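Gripper trials, May – the pictures

Quick dump from the May session, more when I get to it. Three grippers on the list – the old two finger one from Kurnness, the Totereck hand, and whatever Gruddale sends (not here yet). Same arm settings for all of them, speed at 90 percent, wrist camera on. Notes are short, sorry.

Two finger first. Picks off the floor, everything starts inside the yellow tape. Longer finger gets there fine, short one lags a bit on the close.

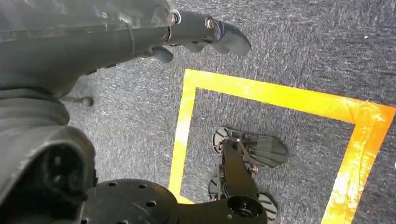 14 tries per part, then swap. Flat parts are the pain. Come in too steep and the tip just pushes them along the carpet. Shallower is better but slow. Scores are in the sheet, tab 2.

Next the hand. Totereck manual is 152 pages and the finger limits are on page 115, would of been nice to know that earlier. Palm up, fingers a little curled is our rest pose now. Fluorescent strips and daylight from the windows both get into the wrist view from there, so exposure is locked for evrything after. 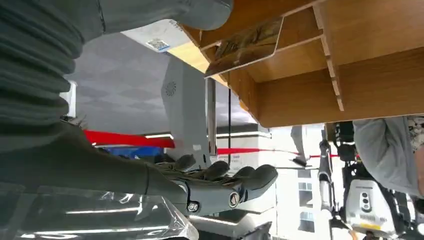
Pictures and notes: Chanida Ratanaporn
Edits: Hilde Dierckx

Rest pose to full close and back, over and over. Thumb is the slow one. Hilde wants the force cap lower, I want it left alone. To be continued.

Then tools. Handheld scanner over the open carton, cable and all. Grip has to stay level or the aim goes off to one side.

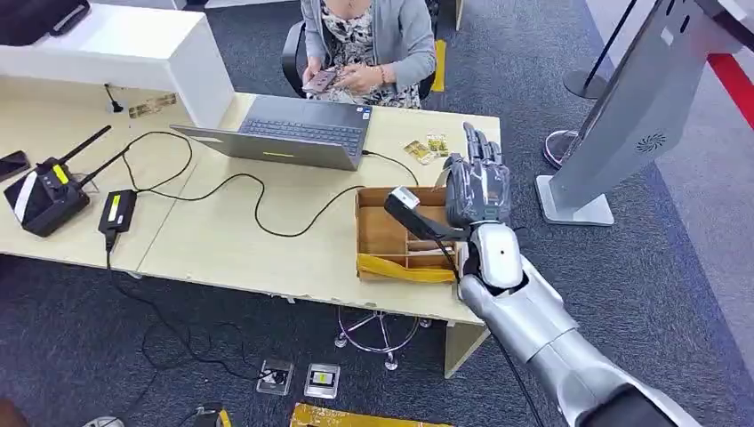 Cable drag matters more than weight here. Meijer controller vs the stock one is still to do, same scanner, same carton. Gruddale gripper after that if it shows up.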